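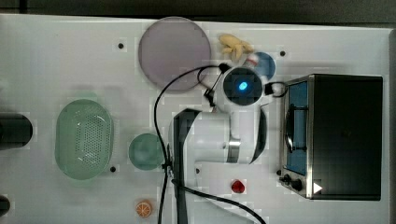
**Figure 3.** Table with a large round plate near the top centre.

**Wissam Qudah**, doctoral researcher, Ludmont Institute

### 3.2 Plate size and reported fullness

We asked 108 adults in Ludmont to keep a meal diary for 16 days in June. Each person wrote down the time of eating, the width of the plate and how full they felt afterwards, on a scale from one to 4. In total 241 evening meals could be used in the analysis. Meals eaten outside the home were removed, as Mathur also did in her earlier work.

Persons with larger plates did not report more fullness. The time of the meal had a stronger relation - late dinners were scored lower, also when the portion was the same. Bermúdez found a similar pattern among shift workers in Grevau, but her diaries were shorter and did not include Monday.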